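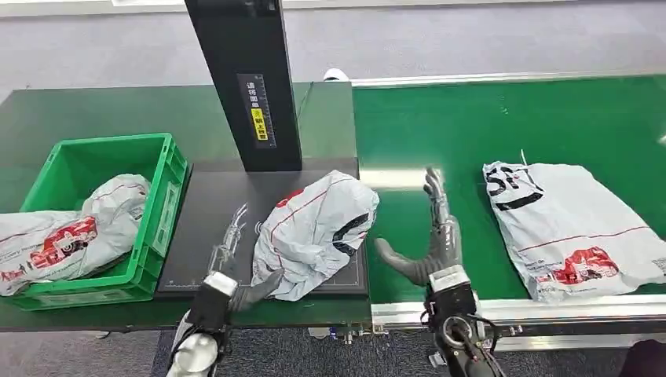
A mailer bag in its crate, beside the scanning station.

New rules for parcels at the Erketti pick-up point

In December we handled 863 parcels, and the small shelf at Erketti became too full. From 04/03/2018 we keep each parcel for nine days. After this time it goes back to the sender, and we can not stop it.

Please bring the pick-up code and a document with your name. If a neighbor comes for you, write a short note and sign it. Rónán Mac Mathúna has the paper forms at the desk, also in large letters.

Returns for Flerska are now accepted too, up to three bags per visit. Please close them well with tape, the desk does not sell any.

Questions about lost parcels go to Iñaki Miranda, best in the morning.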